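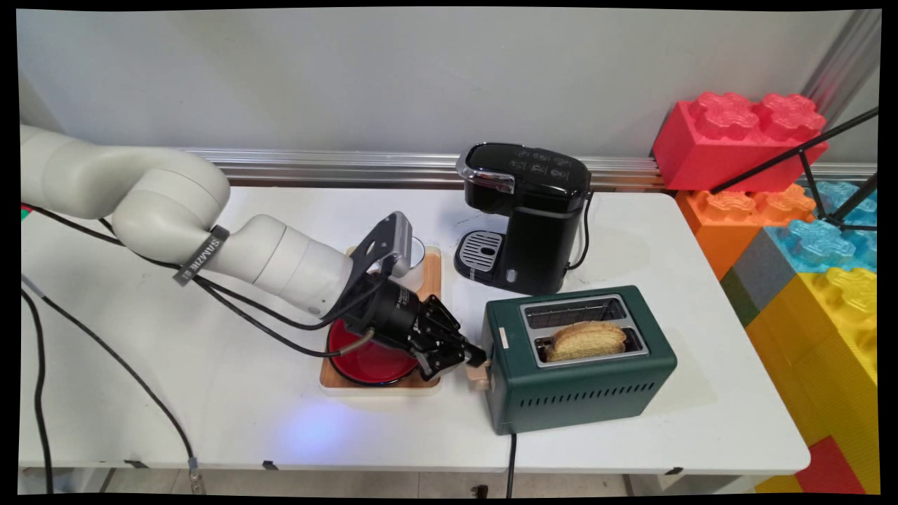 Jallevik Caldeira Countertop Power Unit, Four Outlet, With Load Display

Item no. 3848-C
Availability: in stock at Jadel, ships in cartons of one or six
Category: Kitchen and break room / Power / Countertop units

Overview

The Caldeira is a corded power unit for small kitchen appliances. It has four grounded outlets, a resettable 15 A breaker, and a display that shows the combined draw of everything plugged in. It is intended for home kitchens, office break rooms, and similar dry indoor locations where a toaster and a coffee maker share one wall outlet and are sometimes switched on together.

The outlets are split into two pairs. Pair A is always live when the unit is on. Pair B can be set to Hold, in which case it is switched off while Pair A draws more than the set threshold and comes back on when the draw falls below it. A heating appliance with a mechanical switch, such as a basic toaster, should go on Pair A. Appliances that lose their settings when power is removed should also go on Pair A.

Hold is off when the unit leaves the factory.

Specifications

Input: 120 V AC, 60 Hz
Maximum total load: 15 A (1,800 W)
Maximum continuous load, three hours or longer: 12 A (1,440 W)
Outlets: four, NEMA 5-15R, tamper resistant
Plug: NEMA 5-15P, right angle, cord exits downward
Cord: 14 AWG, three conductor, length 167 cm
Breaker: 15 A thermal, push to reset
Surge energy rating: 556 J
Display: four digit, watts or amps, selectable
Display range: 2 W to 1,999 W
Display accuracy: plus or minus 2 percent of reading above 100 W
Hold threshold: 200 W to 1,000 W in steps of 100 W
Hold release delay: 14 seconds
Housing: flame-retardant polycarbonate
Housing size: 310 x 72 x 48 mm
Operating temperature: 0 to 40 °C
Colors: white, gray

Outlet spacing

Center-to-center spacing is 58 mm within a pair and 76 mm between the two pairs. A typical right-angle appliance plug can be used in any position. Large plug-in power supplies may cover the neighboring outlet within a pair and are best placed at the ends. The outlets are turned 90 degrees to the length of the housing, so flat plugs lead the cord out toward the back.

Working out the load

Use the rating plate on the underside or back of each appliance. Add the watts of the appliances that will run at the same time. Typical plate values are listed for planning only; the plate on the appliance takes priority.

Two-slice toaster: 750 to 950 W
Four-slice toaster: 1,400 to 1,800 W
Single-serve coffee maker: 1,200 to 1,500 W
Drip coffee maker: 800 to 1,200 W
Electric kettle: 1,200 to 1,500 W
Hand mixer: 150 to 300 W
Phone charger: 5 to 30 W

A two-slice toaster and a single-serve coffee maker will usually exceed 1,800 W when both are heating. With the toaster on Pair A and the coffee maker on Pair B, Hold keeps the two from drawing together. Note that the coffee maker will stop in the middle of a brew if the toaster is started, and most models will not resume on their own. Where this is not acceptable, leave Hold off and read the display before starting the second appliance.

The display flashes above 1,440 W. It does not switch anything off at that level. The breaker is a thermal type and may take several minutes to open on a small overload.

The wall circuit has its own limit, and other outlets in the room may be on the same circuit. The Caldeira measures only what is plugged into it.

Setup

1. Place the unit on a flat, dry surface at least 60 cm from the edge of any sink. Keep it clear of the top opening of a toaster and of the steam outlet of a kettle.
2. Plug the cord directly into a grounded wall outlet. Do not use an extension cord or a second power strip.
3. Press the main switch. All segments of the display light for two seconds, then the reading drops to zero.
4. Plug in the appliances, starting with Pair A.
5. To change between watts and amps, press MODE once.
6. To turn Hold on, press and hold MODE until the letter H appears. Each further press raises the threshold by 100 W. After 1,000 W the setting returns to OFF.

The setting is kept when the unit is unplugged.

Mounting

The unit stands on four rubber feet. For wall or under-cabinet mounting, order the Clurino bracket, sold separately. The bracket is steel, takes two No. 8 screws, and holds the housing 9 mm off the surface. Under a cabinet, mount with the display facing forward. Do not mount above a cooktop.

Cleaning

Unplug the unit from the wall first. Wipe with a slightly damp cloth and let it dry fully. Do not spray cleaner at the housing. Crumbs in an outlet can be removed with a dry, soft brush while the unit is unplugged.

Troubleshooting

Display is blank: check the wall outlet, then the main switch, then the breaker button on the left end. If the breaker will not stay in, unplug all appliances, wait five minutes, and try again with nothing connected. If it opens again, stop using the unit.

Pair B is off and H is steady: Pair A is above the threshold. Normal operation.

Pair B switches on and off repeatedly: an appliance on Pair A is cycling its heater. Keep-warm plates and some coffee makers do this. Move that appliance to Pair B or raise the threshold.

SURGE light is out: the surge parts are used up. The outlets still supply power, but the unit should be replaced if surge protection is needed.

Not suitable for

Space heaters, air conditioners, refrigerators, freezers, medical equipment, outdoor use, or use with a GFCI adapter between the unit and the wall outlet. A built-in GFCI wall outlet is fine — and in most kitchens is required by code.

In the carton

Power unit with attached cord, printed guide, cord tie, sheet of eight outlet labels.

Ordering

3848-CW — Caldeira, white
3848-CG — Caldeira, gray
3848-BR — Clurino bracket, steel, one piece
3848-LB — Outlet labels, three sheets

Warranty is two years from the date of purchase. Units with a cut or replaced cord are not covered. Returns are accepted by Jadel within 30 days if the carton is complete.

Revision note

Page updated January 9, 2023. Hold release delay corrected in the specification list; the printed guide packed with October stock gives the older value of 10 seconds.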